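**Went to a shelf-filling robot open day and loved it. What should I look at on my second visit?**

*robots, retail, open days*

**tealeaf_trolley**

I went to the Ginar open day in September and I'm still buzzing! They have a unit on the trading estate set up as a small supermarket, with proper shelving, price strips and a stock area round the back, and the robot (they call the whole system Rulness) works up and down the aisles filling gaps. You stand behind a rope about as close as you would to a bus. I stayed for three goes of it and would have stayed for a fourth if my parking hadn't run out.

I've done evening shelf filling for years, mostly household and pet, so I know the job from the other end. What I don't have is any technical background. The staff were lovely but there were a lot of us (the woman on the desk said they'd had roughly 600 through since opening) and I only got one question in, which I wasted by asking what the wheels were made of.

Things I noticed:

- Cartons of cereal went up fast and very straight. Straighter than mine.
- It slowed right down at the washing-up liquid, especially the bottles with pumps on. It went in, came out, went in again from the side.
- Somebody else opened the cases for it. I didn't see it cut a box at all.
- One arm did nearly everything and the other one mostly hung about.

They're running another open day with smaller groups and I've got a place in the afternoon. What should I be watching for, and what are good things to ask that aren't about wheels? Also, why would pump bottles be so much harder than a box of cornflakes? I'd have said they were easier, there's something to get hold of.

---

**backstock_bay7**

Great question, and I'm jealous of your second ticket. I look after the stockroom side of a mid-sized supermarket and I've been to two of these, the Ginar one and one at Flekico, where they do it with a fixed arm on a rail. Very different feel. Go to both if you can.

On pumps. A cereal box has big flat faces and is the same shape whichever way you come at it. A pump bottle is rounded, the spout sticks out on one side, and the head moves if you press on it. So the bit that looks like a handle is the last bit a machine wants to trust. Then you've got to turn it so the label faces out *and* the spout goes the same way as its neighbours, with hardly any room between them. You and I do that without thinking about it.

It's worth spending some time watching people do the job before you go back. I did this with my own team and it changed what I saw on the day. Look at the hands:
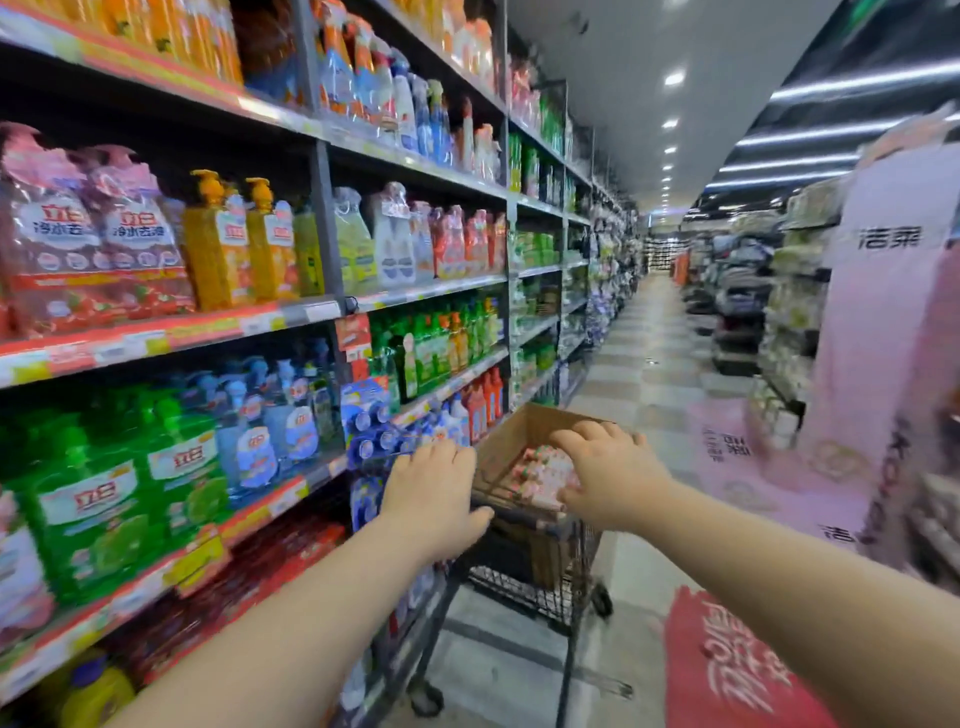
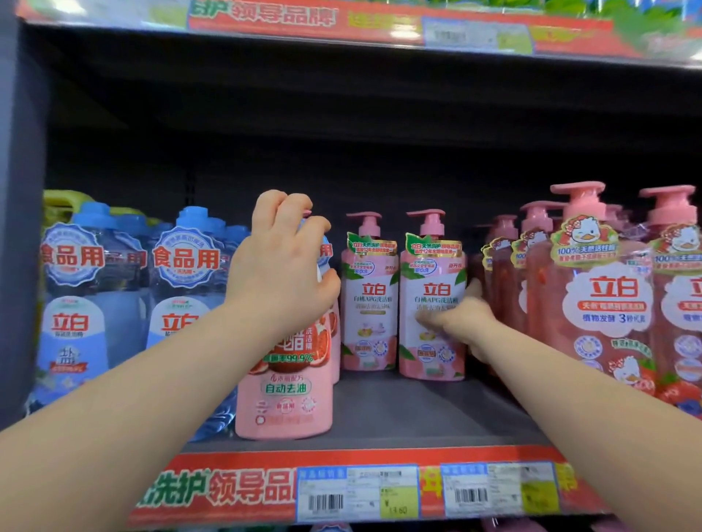
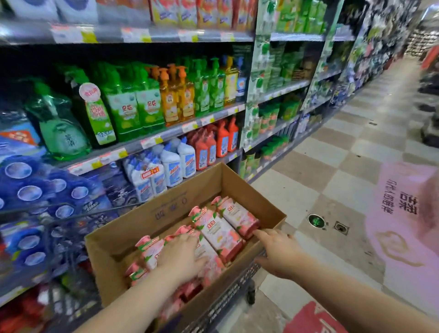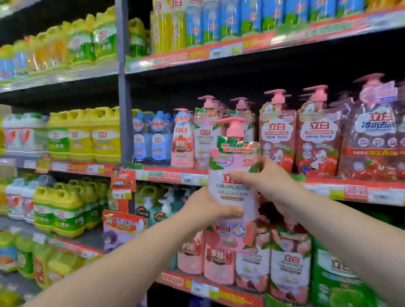
*Cleaning aisle by hand: open box in the trolley in the first and third, bottles on the shelf in the second, a peach pump bottle held up in the fourth.*

The one at the shelf is the one I'd keep in your head. Left hand over the cap of one bottle, right hand flat against the label of another, and they're two different shapes. That's two jobs at once, with other bottles close by on both sides. When you're back behind the rope, see whether the second arm ever does anything like that or whether it's still hanging about. At Flekico there wasn't a second arm, so they pushed the neighbours along with a sort of paddle first, then placed the bottle. Clever, but you could hear the row clinking.

The held-up one is good too. One hand low on the bottle and the other near the top, and neither of them is on the pump. I tried it at home with our hand soap and I do the same!

And the box. Soft film packs in an open carton are a pig of a thing for a machine. The film is shiny, the packs lie at all angles, and the box walls are in the way. Ask if they can pick from a case like that or if everything gets decanted into trays first. At the one I saw, it was trays. I'd not hold that against them, but if you work nights you'll want to know who's filling the trays.

Questions I'd take, in the order I'd ask them in case you only get one or two:

1. How many product lines can it handle today, and is that the same as the number in the demo shop? (When I went it was 103 in the demo shop. A normal cleaning aisle can get through that before you reach the bleach.)
2. What happens when a new label or a bigger bottle turns up?
3. Who opens the cases and takes the empties away?
4. Can it rotate stock, old to the front?
5. Can you see it do a shelf that's been shopped, with gaps and things put back in the wrong place?

Number five is the one to push for. Ours asked for it and the demonstrator was delighted, he messed up a bay himself and let it run. It got most of the way, then stopped at a bottle lying on its side and called for help. I thought that was the best bit of the whole afternoon.

---

**gripfan_north**

they showed a counter on the wall when i went, 1,785 items placed since the doors opened i think it said. ask if it counts the ones a person has to straighten after. mine didn't get an answer but the demonstrator went to find out and then it was time for the bus

also sit on the left as you go in, the right side has a pillar

---

**spoutside_forward**

Lots of good stuff already, so only a few additions. I went round with a school group and have done two return trips on my own since (yes, I know).

Try to see the gripper up close. Ginar had three on a table by the tea urn and let people handle them: one with suction cups, one with two plain fingers, and a softer one with rubbery pads made by Pacheco. Hold a full bottle in each. With the suction one you can feel straight away that a curved bottle peels off where a flat carton doesn't. With the soft one you can pick up almost anything, and it's slow, and it takes up a lot of room going in. That last point is your pump bottle problem in a nutshell, as far as I could tell: the fingers need space either side and a well-filled shelf hasn't got any.

Price strips are another one to watch. The front of a shelf isn't a clean edge. There are labels in holders, promo strips hanging down, bits of card sticking out. In the demo shop the strips were tidy and nothing dangled. I asked about this and they said they'd tried it with hanging cards and the arm caught them now and then, and they were very cheerful about admitting it. They let me hang one up. It went round it!

I'd slightly disagree with backstock on rotation, by the way. I wouldn't spend a question on it for washing-up liquid. Ask it about yoghurt if they've got the chiller section open, otherwise leave it.

Small practical things: the afternoon groups get a longer go than the morning ones. It's chilly in there, so take a jumper. You can take pictures but they ask you to turn the flash off. Stand at the aisle end and not in the middle, you can see the arm come in over the shelf instead of its back.

---

**tealeaf_trolley**

Brilliant, thank you all. I watched myself at work last night and I do put a flat hand on the neighbour while I slide the new one in. Years of doing it and I'd never noticed. My list is now: shopped shelf, open case, hanging card, counter. And I'm going straight to the table by the tea urn. Will come back and say how it did with the pumps.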